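Foro Skusano > Robótica y automatización > Manipulación
Tema: ¿Doblado de textil en casa, viable ya?

chaiyaporn_70
Abro hilo aparte porque el de aspiradores se estaba desviando. La pregunta es concreta: una prenda o un paño sobre una cama, sin mesa calibrada ni fondo neutro. ¿Hay algo que lo doble de forma repetible? En taller, con pieza rígida y utillaje, el problema lleva años cerrado. Con tela no veo nada que compraría.

irkon_mx
Depende de lo que llames repetible. En lavandería industrial se dobla a máquina desde hace décadas, pero con alimentación manual: el operario presenta el borde y la máquina hace el resto. Lo que falta es la parte del operario.

chaiyaporn_70
De acuerdo, y esa parte es casi todo el trabajo.

altby
Discrepo. Encontrar una esquina en un paño ya extendido es asumible. Lo difícil es sacarlo del montón. Si partes de tela sobre superficie plana, el resto es planificación de agarres. 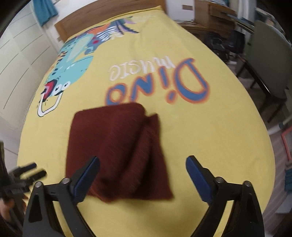

Lucie Bouchard
Moderadora, sección de manipulación

La superficie plana de altby conviene mirarla con calma. El paño granate tiene un pliegue diagonal largo, con sombra marcada junto al lomo, y la parte inferior amontonada. Hay un pico de tela arriba a la derecha que un detector ingenuo puede dar por esquina buena. Debajo, una sábana amarilla con dinosaurio y letras grandes, que además hace arrugas propias en el lado derecho. La segmentación por color sale bien, granate contra amarillo. La profundidad es otra cosa: un paño fino sobre colchón da muy poco escalón, y si la pinza baja 2 mm de más, coge también la sábana.

altby
El color te resuelve el contorno. Con el contorno y un modelo de tela razonable sacas los puntos de agarre.

Lucie Bouchard
El contorno exterior, sí. Por dónde pasa la capa de abajo en la zona amontonada, no.

irkon_mx
Añado lo del colchón. Sobre mesa rígida puedes apoyar la punta y deslizar hasta pillar el borde. Sobre espuma la superficie cede y el control de fuerza deja de decirte dónde estás.

harvey.lachance
Datos propios, por si sirven. Banco con dos brazos, paños de cocina de un solo tipo, 600 intentos en octubre. Partiendo de extendido, 70 % de doblados aceptables. Partiendo de arrugado, 18 %. Criterio: bordes alineados a ojo, nada exigente. No lo hemos probado sobre cama.

altby
¿Tiempo por pieza?

harvey.lachance
Mediana de 2 minutos partiendo de extendido. De arrugado no la doy, hay demasiados abortos.

altby
Un 70 % sin intervención me parece defendible para un prototipo.

chaiyaporn_70
Para prototipo, sí. En casa significa repasar a mano tres de cada diez, y a ese ritmo acabo antes yo. Mantengo mi respuesta: todavía no.

irkon_mx
Harvey, ¿pinza paralela o dedos articulados?

harvey.lachance
Paralela, con almohadilla estriada. La lisa resbalaba en algodón. Subo el registro de fallos esta noche en el subforo de datos.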